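# Forty Kitchens, One Gripper

The robotics course at Grostara runs for one term and ends with a single graded task: write a controller that moves a two-finger gripper through a kitchen it has never been tested in. The kitchens are simulated. The college owns one physical arm, and 18 students cannot share it in any useful way, so the arm comes out in May and the rest of the work happens on lab computers.

The simulator is called Hindov. It was started by an earlier class and is maintained, unevenly, by whoever enrolls next. It holds 40 room layouts, each built from the same stock of counters, walls and floors with the surface textures swapped. A controller that does well in one room often fails in the next for no better reason than a change of tile.

Students work in pairs on the first half of the problem, which is approach. The controller receives the view from the wrist and must bring the open fingers to a target without touching anything else. Contact with a counter edge ends the run. Each pair gets 100 scored runs per week, and a run stopped by a collision counts the same as a run that times out.

Dark openings cause the most trouble. A recess under a counter gives the depth estimate very little to work with, and small bright reflections inside it are easily mistaken for a near surface. One pair, entered as Boersma, handled this by slowing the arm whenever the depth reading changed sharply between two steps. Their collision count dropped. Their run times grew long enough to cost them most of what they had gained.

The Arano pair took a different route and trained on altered textures only — no new layouts at all. Their controller ignores tile and wood patterns fairly well but still misjudges corners where two pale panels meet, and they spent most of April on that one fault.

Grading uses 8 rooms held back from the class. The students see the scores first and the replays an hour later, in the lab, with the logs open beside them.
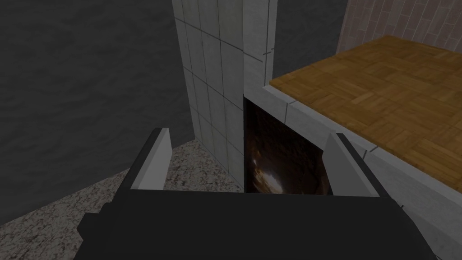

*Wrist view in Hindov, fingers open, with a tiled column on the left and a parquet counter on the right.*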